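How Do You Pick Fingers for a Robot?

Have you ever tried to pick up a grape while wearing thick winter mittens? It's hard! The grape rolls away, or it gets squashed, and before long you want to pull off the mittens and use your own fingers. Robots have the same kind of trouble. A robot can be strong and quick and very good at sums, but if its hand is wrong for the job, it will drop things all day long.

The part of a robot that grabs things is called a gripper. Some grippers have three or four fingers, and some have no fingers at all and hold on with suction, like the rubber cup that sticks a toy dart to a window. Lots of them have just two fingers that open and close. Two doesn't sound like many, does it? But try it yourself with your thumb and one finger. You can lift a pencil, a sock, a cracker and most of the things on your desk.

So which gripper is best? That's what we wanted to find out in our workshop in Drustberg, and the only way to find out is to try them, over and over, with a notebook beside you.

We had two kinds of fingers to compare. The first kind, which we call the Dirnow fingers, are hard and flat. The second kind, the Stillier fingers, are soft and bend a little, like the eraser on the end of a pencil. Each kind got 200 tries. We used a sponge, a spoon, a paper cup and a wire basket, and after every try we wrote down "held it" or "dropped it." (Yes, your hand gets tired. Yes, we had snacks.)

The soft fingers were wonderful with the paper cup. They hugged it gently and didn't crush it. The hard fingers were better with the spoon, which is thin and slippery and needs a good firm pinch. And the basket? Oh, the basket gave everyone trouble. A mesh basket is mostly holes! If a finger lands on a wire, it has something to push against. If it lands on a gap, there's hardly anything there – a bit like trying to pinch a spider web.

Before a robot arm does any of this, a person often does it first. You hold the gripper in your own hand, point it at the thing you want and squeeze. A camera on the tool sees what the fingers are up to, and later on a robot can learn from those pictures.

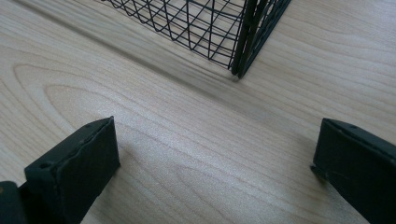
The gripper's two fingers and the wire basket
Story by Etornam Gyamfi, gripper tester and workshop leader

With the fingers spread wide like that, there's plenty of room between them, and the basket is still a little way off. Now you have to choose. Should you go for the side, where the wires are thin? Or for the corner, where the rods are thicker? I like the corner best, but my friend Abugri always goes for the side, and we have argued over it since November.

You can run a test of your own at home. Find two wooden spoons and use them as your fingers, one in each hand. Try to lift a sock, then an empty cup, then a ball. Do each one 20 times and make a mark on paper whenever you drop it. After that, wrap a rubber band around the end of each spoon and do it all again. Did the rubber bands help with everything, or only with some things? Write down what you find, even the parts that surprise you.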